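Plirkel Grip-Dot Work Gloves, Black, Sold by the Pair

Sizes: S, M, L, XL
In stock at Breveck, usually packed the next morning

If you have ever tried to hold something small and slippery in a pair of ordinary knit gloves, you already know why we keep the Plirkel Grip-Dots on the shelf. They are a light, close-fitting black fabric glove with rows and rows of tiny raised dots, and those dots do a lovely job of hanging on to the kind of smooth little things that want to shoot across the bench and under the radiator. We have carried them at Breveck for 4 years now and they are still the pair we reach for ourselves when a box of small parts comes in and has to be sorted, checked and bagged before lunch.

We first ordered them for the packing side of the shop, thinking they would be good for cardboard, and they are perfectly fine for cardboard. But then people started borrowing them for the fiddly jobs (small housings, sensors, plugs on thin cords, battery covers) and never gave them back! That is how they ended up with a page of their own.

What they feel like

The fit is snug without squeezing. The cuff is knitted and tucks under a sleeve nicely, and the fingers are cut a bit slimmer than on most work gloves, so there isn't that empty half inch at the tip that makes you feel like you are picking things up with a pair of socks on. Out of the package they are a little stiff for the first hour or two. Wear them around, open some mail in them, make a phone call, and they will settle down.

The dots are on the palm side and carry on over the fingers and knuckles too, so you can brace something against the back of a finger without it sliding off. We didn't think we would care about this when we first read the maker's sheet, but it comes in handy all the time, especially with cords.

What they are good for

Handling small plastic goods, assembling and unpacking, sorting parts, light shelf work, keeping fingerprints off pale and glossy surfaces. They are also very pleasant in a chilly garage in March, when your hands are cold but you still need to feel what you are doing.

Please don't buy them for broken glass, sharp sheet metal or anything hot. They are not rated for any of that. For cut resistance have a look at the Zelenák range, which is heavier and costs more but is made for the purpose. And they aren't waterproof, so for wet work you will want a coated glove.

A word on working with white parts

Quite a few customers ask whether black gloves will leave marks on white plastic. In our experience they don't, as long as you wash them once before the first use. Cold water, a spoonful of mild soap, and hang them up overnight. We also like to lay something clean and white over the bench for this kind of job – an old sheet is fine – so that any dropped screw or bit of lint shows up right away. 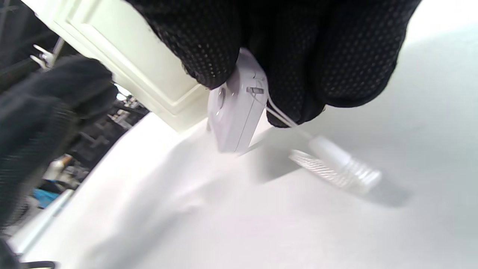
Cords deserve a little patience. Hold the body of the piece firmly in one hand and let the cord hang free, then guide the end with the other hand and don't pull on it. The dots give you enough hold that you can keep your grip light, and a light grip is much kinder to thin wire and to your knuckles by the end of an afternoon.

Choosing a size

Measure around your palm just below the knuckles, leaving the thumb out of it. If you land between sizes, take the smaller one, as the fabric gives a bit after a few washes. Folks with long fingers and narrow palms may prefer to go up instead. We are happy to swap an unworn pair if the first guess was wrong.

Care

Machine wash cool, inside out, with no fabric softener (it leaves the dots slick). Line dry only. The dryer will shrink the cuffs and, in one sad case, glued 2 of our pairs together.

Delivery and pickup

Orders of 3 pairs or more ship free. You can also pick them up from our counter on Prurkgate, where we keep an open pair in every size for trying on. Ring the bell if the front is dark – we are most likely in the back with the radio on.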